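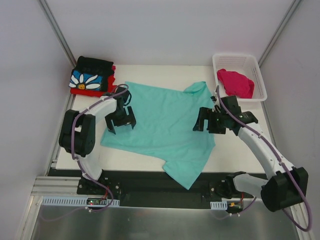

Folding t-shirts, revised

01/06/2023

I have changed my folding method again. The old one came from a leaflet I picked up in Grellville and produced a square that fell over in the drawer.

The surface matters more than I expected. A bed is too soft and the shirt shifts with every pass of the hand. A plain table is better. Mine is white, and pale shirts are harder to line up on it than dark ones.

Steps, for a short-sleeved shirt:

Spread it face down and pull the hem straight. Smooth from the collar toward the hem. Most of the ripples go out through the bottom edge.

Fold one side to the center line, then turn the sleeve back on itself so it stays inside the fold. Repeat on the other side. Bring the hem up to 2 cm below the collar and fold in half once more.

Thin jersey needs a second smoothing after the sleeves. Ribbed collars should be left alone, as pressing them flat makes them wave.

The drawer is a Bakel unit, 56 cm wide inside, and takes 4 rows standing on edge. Heavier tops still go in a flat stack on the shelf. Long sleeves I have not worked out yet.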